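Forum > Wheels and Tyres > 50 mm wheels for a rider who mostly goes uphill slowly
Last updated: May

chainsuck_charlie
I have been offered a pair of Golleo Prundier wheels at £1,599. They are 50 mm deep, carbon, and 200 grams lighter than what I have on now. I ride the Lilness loop, which as many of you know is a long drag up, a cattle grid, and then a crosswind that wants you in the reservoir. I weigh enough that 200 grams is a good breakfast. Should I buy them? Please bear in mind I have already measured the hallway to see where the box will go.

damp_sprocket
You've decided, so this is more of a blessing you're after. I've had the Prundiers for 2 winters. Stiff, true, loud freehub that clears a towpath better than any bell. In a side wind the front one does take an interest in the scenery. You learn to lean on the bars a bit and stop waving at people.
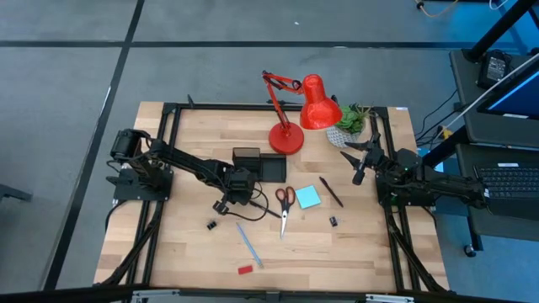 Re: 50 mm wheels for a rider who mostly goes uphill slowly

granny_ring_gary
I'll be the miserable one. On the Lilness climb you won't be going fast enough for the air to notice your rims. Deep wheels earn their keep on flat roads at a decent lick. For that money you could have a lighter shallow pair, new tyres and enough left over for a proper bike fit, and the fit would do more for you than the lot. Adeyemi do a shallow alloy set that I've ridden into every hole in the county. Still round.

damp_sprocket
Adeyemi wheels are lovely and look like something off a pram.

granny_ring_gary
It's a very quick pram.

tubular_belle
Both of you are skipping the tyres. Check the inside width before you hand anything over. If the rim is wide and you're still on skinny tyres you end up with a profile like a squashed doughnut, and they may not even be safe together. Look up what the tyre maker allows, then look at whether it'll clear your frame. Charlie, what are you running at the moment, and have you got rim brakes or discs?

chainsuck_charlie
Discs. Tyres are whatever was on offer last autumn. There's a fair bit of room at the back, less at the front where the mudguard lives.

tubular_belle
Then the mudguard goes, or the wide tyre does. I'd keep the mudguard. Nobody behind you has ever complained about your drag figures.

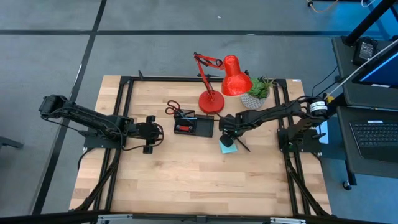
As for the wind, one cheap way round it is a deep rear with a shallower front. The back wheel can be as tall as you like and you'll hardly feel it in the steering. Ask the shop if Golleo will split a pair. Some makers do and some act as if you'd asked for half a cat.

granny_ring_gary
That I can agree with, grudgingly. Still a waste on that hill.

chainsuck_charlie
Rang the shop. They won't split a pair, but they'll let me take the demo set round Lilness first. I've said yes. The hallway remains available.

Comments (3)

oldskool_spokes: Ride them on a gusty day or the test means nothing.

pannier_pete: Has anyone tried just eating a smaller breakfast?

hillrep_hattie: Same wheels here, same hill. I'm no quicker but I've stopped looking at wheels online, so that's my evenings back.

Contact the moderators | Copyright remains with the posters | Back to top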